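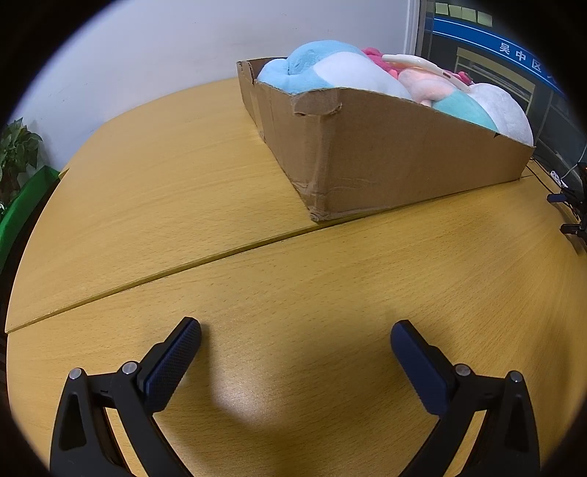
Garko Plush Assortment – a review after one long December

I bought the Garko mixed box for the reading corner at our community room, mostly on price (54 dollars, shipping included) and partly because Tsung-han Hsieh wouldn't stop going on about the set he got for his nieces. I've had cheap plush before and ended up with flat, squeaky things that shed on everybody's sweaters, so I wasn't expecting to like these as much as I do. I love them!

First, the softness. The fuzzy pink one is the best of the lot, with a nice long pile that springs back when you squeeze it. The light blue one is smoother and a bit firmer, which the little kids seem to prefer for dragging around by one arm. The stuffing feels even all the way through and I haven't found a lump yet.

Second, the colors. Hot pink, teal, pale blue, cream – they're loud, and they look great together. I washed the whole lot at 30 degrees in a zippered bag and hung them up overnight, and the pink didn't run into the white. I was nervous about that one!

We keep ours in a low cardboard tray and I'd recommend the same to anyone with small kids. Mamutell sells a very pretty lidded bin for this kind of thing, and we tried it for 3 weeks, but toddlers can't see over the side and they tip the whole thing out to get at whatever's on the bottom. With a tray they look, pick, and (sometimes) put back. The cardboard gets ratty, sure. Then you cut down another box.

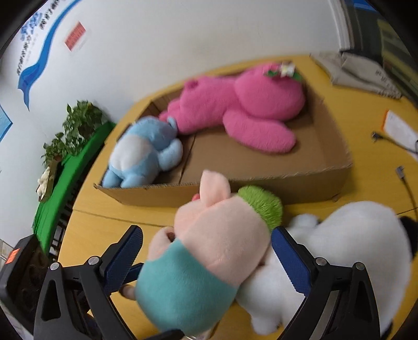 Do the small sewn-on parts stay put?

So far they do. I tugged hard on the flowers and ears before putting anything out and the stitching held, though I'd still check them every few weeks if you have chewers.

A couple of gripes. The tags are huge and scratchy and you'll want to snip them off right away. The assortment is also luck of the draw, so don't promise a child a particular animal. Sombat Suwannarat ordered the same box and got three nearly identical bears, and Garko swapped one for him without any fuss, but it took a while.

Would I buy it again? I already have a second box on the way for the upstairs room.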